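Subject: Re: [rodcombe-benches] Gap allowance for plank tops in metal frames

The Custutcombe workshop wrote in July:

> We are fitting 19 mm boards into a welded frame, 1142 mm across the
> grain. The drawing in message 236 shows the boards tight to the rail
> on all sides. Is that safe in an unheated room, and should the end
> boards be glued down?

Not tight, and no glue at the ends. Boards move very little along their length, so a close fit there does no harm. Across the grain you need room on both sides. The drawing in 236 was made for sheet material and should have said so.

Our own top at Rodcombe is plank, with the metal rail carried all the way round.
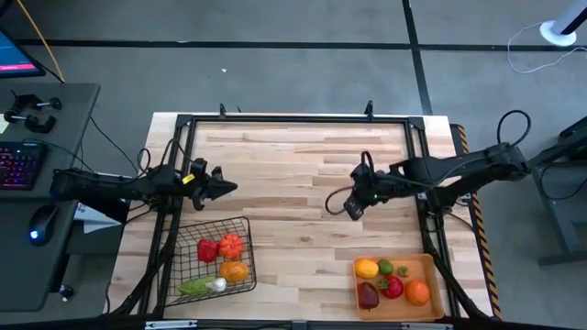 Plank top in its black metal frame, hazard tape along the right side.

For your width I would proceed as follows.

1. Stack the boards in the room where the bench will stand, with battens between them, until two weekly moisture readings agree. If they come in from a damp store, expect a long wait.

2. Leave 3 mm each side across the grain if you fit in the wet months. If you fit in a dry spell, work out the gap from the readings and the movement figure for your timber. It will be larger.

3. Fix through slotted holes in the cross members, with the slots running across the grain. Do the screws up to firm and then back them off a quarter turn. Mixed boards, pale and dark together, may not all move at the same rate.

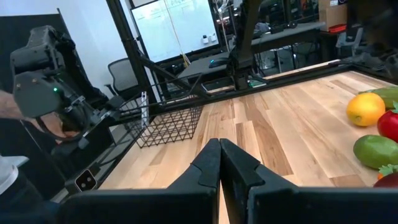
4. Oil both faces before fitting. A top sealed on one side only will cup, and the frame will not hold it flat.

The Takeo sheet gives movement figures for the common timbers. The Tiêu list has more species but quotes only the tangential value, so check the cut of your boards before using it.

Please send the moisture readings before you drill the slots.

Rodcombe bench group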